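14th May

Sorting box, second go

Carried on with the mixed basket and the coloured boxes today. Same silver mesh basket as in April, I've bent the corner back so it sits flat again. Got the boxes out of the Turex crate, wiped the tops down, put the basket beside them on the green table. Took longer than it should of because half the stuff had wandered off to the Brovar bench and I had to go round collecting it.

Basket contents are still whatever we had lying about. Don't want to tidy it into a "proper" set yet. The whole point of the job for Ndlovu is that their bits come in mixed: soft, hard, round, squashed, all in together. If everything is a nice ball we learn nothing.

Notes on the bits, in no order:

- Spiky rubber balls good. Colour is easy to spot from across the room, and the spikes stop them rolling to the bottom. Keep the lime ones. Pink one is a keeper too.

- Small ball, the reddish orange one. Finds every gap and ends up underneath. Put it back on top by hand before each run or you'll be digging.

- Red pop can, already crushed. Leave it crushed. A fresh one is a different object altogether and the sheet from last month mixes the two up. Have crossed those lines out.

- Caterpillar. Fine. Bit of fluff coming off it, vacuum the basket end of week.

- Wood block. Too long to lie flat with everything else in, always ends up poking over the rim at one corner. Could trim it but then it's not the same block as the April sheets. Leave.

- Patterned bag. Floppy, snags on the mesh. Tuck the loose edge in.

- Spotted cloth. See below, this is the one that ate the afternoon.

Boxes: yellow top at the front, red top further back and higher, blue in between. I'd had yellow and red swapped in the drawing on the wall, fixed now in pencil. Somebody please redo it in pen. Paint on the yellow was tacky when I put it away in April so I sanded round the lip of the hole and gave it another coat. Properly hard now. Inside edge of the hole is still raw wood and I think that's what grabs the fabric. Try candle wax before going for varnish, varnish chips.

Log sheet goes to 382 on the old page. Start at 383 on the new one, do NOT start again from 1, we did that last time and it took a whole morning to unpick. Aiming for 100 on the yellow box before we touch the other colours.

The cloth. Folded neatly it goes in the hole flat and then springs open and hangs over the side. Scrunched is better. Scrunch it in the fist, middle first, corners last, then press it down into the hole. Don't poke at it, press. If a corner is left sticking up, write "part" on the sheet, not "yes". We've been too generous with yes.

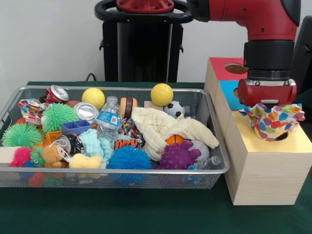 Also tried a stiffer tea towel from the kitchen drawer, no good, far too big, jams in the neck of the hole and needs pliers. Put it back in the drawer. A hanky size is the limit I reckon. Will cut 2 more from the same spotty fabric so we've got spares when this one frays, and hem them this time. Vasum sell a pack of plain ones but plain white against the pale wood is hard on the eyes by four o'clock.

Question for whoever's in next: do we count it if the cloth goes in but drags another bit of the basket along with it? I've been putting a D in the margin. Needs a proper rule.

To do
candle wax on yellow hole, inside edge only
cut and hem spare cloths
felt pads under the boxes, they creep when pushed
new pencils, the ones in the tin are all stubs
ring Ndlovu re whether their bits come bagged or lose
find out who has the good scissors

Table's to be wiped and basket left full, lid off. Log sheet is in the blue folder under the kettle shelf.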